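Laltero Singers
Minutes of the November meeting, as written down by Elsa Moen

Present: Eskil Hovland (in the chair), Shiyu Gu, Jonatan Fjeld, Alistair MacRitchie, me, and most of the altos. The basses came in during item 2.

Hello everyone! Jonatan usually takes the minutes but he had a bandaged thumb, so you've got me, and I write the way I talk. If I got something wrong tell me before the next one and I'll fix it.

1. Last meeting's minutes
Eskil read them out at top speed and we agreed to them. One correction: it was Shiyu who offered to lend the music stands, and Jonatan only carried them. Shiyu would like that on the record, so now it is.

2. How the fall concert went
We sold 234 tickets, which is the best we've ever done with a program that had no carols in it. Everyone was very pleased, and Alistair banged on the table. The Estonian lullaby went down best, going by what people said to me at the door, and the long Latin one in the second half did not (two people I know went out for air and I didn't see them again until the encore). Eskil thinks we took it too slow. The sopranos think we took it too fast. I think we should sing it again in spring and find out, and that's more or less what we decided, although Alistair asked me to put down that he's against it.

The lights over the left side of the stage buzzed all through the quiet pieces. Jonatan has written to the hall about it and will write again.

3. The hall
Rent goes up to $219 a night from the new year. There was a lot of muttering. Shiyu had looked at the old chapel on the other side of the river, where it's cheaper, but there's no parking and the piano has keys that stick in the middle, right where we live. Eskil asked if we could rehearse there and only use the hall for concerts. We went back and forth on it for ages. Nuva, the music shop, might tune the chapel piano at a good price if we ask nicely, and Shiyu knows the man there, so she'll ask. We'll vote next time when we know what the tuning would cost.

4. Spring program
Eskil passed around his list. Still on it: the Latin one, the sea songs, the Magnusson set (parts to be copied, please do not fold them this time), and a new piece by a friend of Jonatan's called Plilitis. I asked what Plilitis means and Jonatan said it's a made-up word and the whole piece is sung on it. The tenors got the giggles and we had to stop for a minute. We tried the first page around the piano and I have to say it's lovely! Low and sort of rolling, with the altos on top for once.

Off the list: the whistling one. I'm sorry, Alistair.

5. The supper after the spring concert
We went on longest about this, of course. Last year everybody brought dessert and we ate cake standing up, so this time we're doing it properly with hot food, at long tables, for us and our families and anybody from the audience who signs up beforehand. We'll stop the sign-up at 40 people, because that's what the back room will seat without elbows.

Shiyu is making the chicken with ginger and wants rice with it. Alistair said to boil it in the big pan like his mother did, and Shiyu put her head in her hands. So it's rice cookers, and she'd like to borrow several and have them all going at once on different outlets (not all on the one by the stage, please, remember the coffee urns). If you own a rice cooker and can spare it for the night, put your name on the sheet. Bring the inner pot and the lid too! Last time we borrowed one it came without its pot, and it sat there all evening being no use to anyone. Tape your name on the bottom of it.
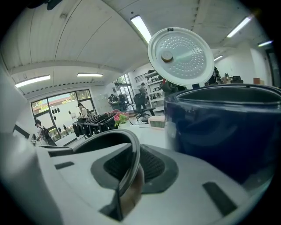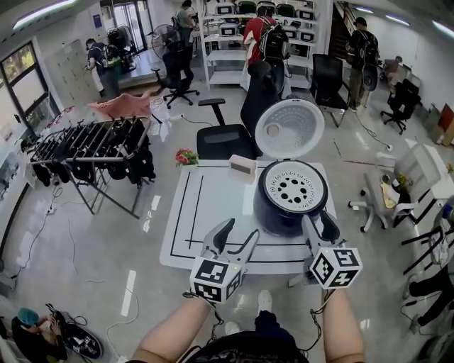 Laltero Singers News, Issue 6

Rinse the rice at home and bring it drained in a tub with a lid, as the sink in the back room only runs at a dribble. Shiyu will write out how much water goes in and pin it up by the hatch. She says to leave the lid shut after it clicks off. I'm a peeker, so somebody else had better be in charge of that.

For people who don't eat meat there'll be Eskil's lentils. He's made them for us before and they're very good, if a bit fierce. He promised to go easy on the chili. Jonatan is down for salad, and I'm doing the plum cake again since people keep asking me for it. Anyone allergic to nuts should tell me and I'll leave the almonds off one end.

Washing up: the basses, by their own offer, said out loud in front of witnesses. I've written it in pen.

6. New folders
The black folders are falling apart at the rings. Alistair had brought along a sample with elastic cords down the spine so the music can't slide out, and we passed it around. Some liked it. The altos found it heavy to hold through a whole first half, and I'm with them. Alistair will ask if it comes in a thinner kind. Until then there's tape in the music cupboard, second shelf, behind the bells.

7. Anything else
Please sign the folders out when you take them home. There's a copy of the sea songs with somebody's grocery list penciled in the back (leeks, batteries, a card for Dad), and if it's yours I hope you remembered the card.

Warm-ups start at seven sharp. Eskil said it twice, looking at the door, and I know who he meant, and yes, it was me.

Scarf left on the piano, gray, quite long, smells of peppermint. I have it at my house.

We finished at twenty past nine and then sang Plilitis one more time with our coats on.

Still to do before next time
Shiyu: ask at Nuva about tuning the chapel piano, write out the rice and water sheet.
Jonatan: hall lights again, copy the Magnusson parts.
Alistair: thinner folders.
Eskil: send around the spring dates.
Me: sign-up sheet for the supper, type this up (done!).

Elsa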